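Lelten Hall -- kitchen, store and back rooms
Inspection checklist with comments
Date of check: 20/10/2021
Last check: see blue folder, not all of it got filled in

Key: OK = fine. ACT = needs doing. WATCH = look again next time.

1. WAYS OUT

Front doors open fully from inside -- OK
Side door to car park -- ACT. Sticks at the bottom. Opens with a shoulder but that won't do for a full hall. Needs planing before the next booking.
Back door, kitchen -- OK. Key no longer left in the lock on the outside, good.
Corridor clear -- ACT. Stacked chairs again, both sides. Moved them myself. They go in the store, not "just for tonight".
Exit signs lit -- OK apart from the one over the side door, which flickers. Tube or starter, don't know.
Assembly point sign -- WATCH. Hedge has grown over the bottom half. Readable if you know it's there.

2. FIRE

Extinguishers on hooks, pins in -- OK
Extinguisher, stage left -- ACT. Service label has peeled off. Can't tell when it was last done. Ask Bendov to check thier records and put a new label on.
Fire blanket in kitchen -- OK but hung right above the hob. Needs to be where you can reach it without leaning over a fire. Move to the wall by the door, 2 screws, ten minute job.
Alarm test -- OK. Could hear it in the toilets with the doors shut. Could hear it in the far store too, only faint.
Log book -- ACT. Gaps. If you did the test, write it down.

3. ELECTRICS

Plug sockets, main room -- OK
Plug sockets, kitchen -- one by the sink has a cracked faceplate. Taped over and switched off at the board for now. ACT, electrician.
Extension leads -- ACT. One on the stage run under the carpet strip. Pulled it out. Please don't put it back.
Urn (Heo, the big one) -- lid doesn't sit flat. Steam comes out at the handle side. WATCH, and use a cloth.
Fridge -- OK. Flex was trapped behind, freed it.
Lights -- OK in all rooms. Outside light on the timer still set wrong, comes on far too late for October.
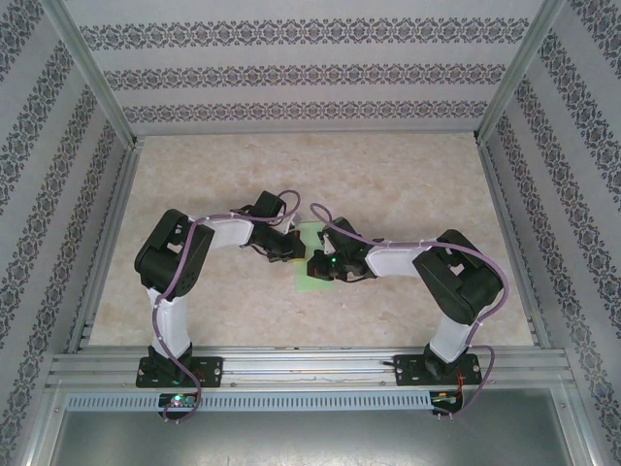

Portable items: all stickers looked at, most in date. The floor polisher has no sticker at all. Not to be used till it's been tested, have put a note on the handle. Same goes for the old radio in the cupboard, which could frankly go in the bin.

4. FLOORS AND STEPS

Main floor -- OK. Bit slippy near the front after polishing. Go easy on the polish.
Stage steps -- ACT. Edge strip lifting on the top one. Glued it once already, wants screwing.
Kitchen floor -- WATCH. Vinyl curling by the cooker.
Ramp -- OK. Moss starting on the shady side, brush and treat before the frosts.
Mats -- front mat OK. Back mat is the wrong size and rucks up every time the door opens. Replace or do without.

5. WATER AND KITCHEN

Hot tap sign over sink -- missing. ACT. It does run very hot.
First aid box -- short of plasters and the burn gel is out of date. Have ordered more.
Knives -- in the drawer, loose. Want a block or a rack.
Bleach -- was under the sink next to the squash. Moved to top shelf of the locked cupboard. Leave it there!
Bins -- OK, lids fit.

6. STORE

Shelving (Drurutwood, the tall units) -- ACT. Right hand one not fixed to the wall. Brackets are in the bag taped to the back, never been fitted. Heavy stuff moved down to the bottom for now.
Tables -- OK. One has a leg catch that won't hold, marked with red tape, don't use.
Table trolley -- WATCH. One wheel stiff.
Ladder -- feet worn but still gripping. WATCH.
Paint tins -- too many, half of them dried up. Take to the tip.

7. OUTSIDE

Gutter over back door -- ACT. Dripping on the step, will ice up.
Car park -- pothole by the gate getting bigger. Cone put in it.
Railings -- OK, could do with a coat of paint.

MONEY

Electrician, callout and socket: £229 quoted. Side door and stage step together: £100 if done on the same visit. Gutter not priced yet. The wider quote for redoing the whole kitchen floor came in at £1,250 -- not urgent, cut the curl off and tape it down for the winter.

DO FIRST

Side door. Shelving brackets. Hot tap sign. Extinguisher label.
Everything else before the next check, please initial agaisnt the line when done and put the sheet back in the blue folder.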